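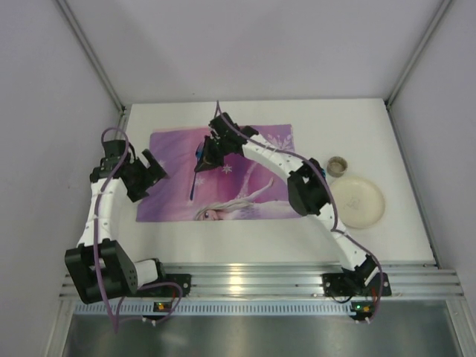
I've spent most of the past month swapping fingers on a pair of arms, and I have opinions now. Back in April we were still running the stock fingers, the hard black ones that came in the box, and I'd gotten used to blaming myself every time a pickup went wrong. Then two sets of replacement pads showed up at the Plivstead shop in the same week, one from Fultis and one from Likex, and I finally had an excuse to do a proper comparison. The rule was that everything had to be stuff you'd find in a kitchen drawer or a laundry pile, so the test table has a purple snowflake cloth in the middle, with a little beige cup and a cream plate over on the right. Nothing fancy, and every one of those is harder than it looks!

The cloth was the one I cared about. Picking up a rigid thing is mostly a question of getting there. Picking up flat fabric means you have to make something to hold first, so you come down, press a little, close the fingers and hope you get a pinch instead of a scrape. I ran 80 tries with each set of fingers, same starting spot, same speed, and smoothed the cloth out by hand between tries (my forearms would like a word with whoever came up with that number). The stock fingers got a usable pinch 13 times. The Fultis pads got 70. I ran the last batch over again on a second afternoon because I didn't believe it.

The Likex set is a stranger case. It's softer, almost gummy, and it grabs fabric beautifully, but then it doesn't want to let go. You open the gripper and the cloth comes up with it, and now you've got a corner folded over where you wanted it flat. For a while I fixed that with a tiny sideways wiggle on release, which worked fine until the pads picked up lint, and then it stopped gripping much of anything. Wipe them down and they're good again. I was wiping every few minutes by the end and got pretty tired of it.

The cup went about how you'd think. It's short, so the arm has to come in low, and the wider pads on the Likex set kept bumping the table before they closed. Fultis had no trouble. The plate beat everybody. I can get it with two arms, one tipping the rim up and the other sliding under, but one gripper by itself just pushes it along the table. I'd like to try a thin fingernail-style tip for that, and if you've printed one that doesn't snap, please send me the file.

A couple of things I'd do differently. I routed the gripper cables along the outside of the links this time, and I like being able to see them, but leave yourself plenty of slack at the wrist. Mine was too tight at first and the gripper would twitch at the end of a long reach. I lost 3 evenings to that, convinced it was the controller. I'd even swapped in the Bright board to see if it helped - it didn't, though I ended up keeping it because the setup screen is so much easier to read. Check your cables before you buy anything!

So the Fultis pads are staying on both arms for now. Next I want to get into actual folding, corners to corners, one gripper at each side. I've managed a half fold twice and both looked like somebody did it in the dark. If you want the settings I used, they went up on the shared page on 7/11/24 along with the tally sheet, bad handwriting and all. And if you have a set of pads you swear by, bring them over. Swapping takes a few minutes and I've already got the screwdriver out.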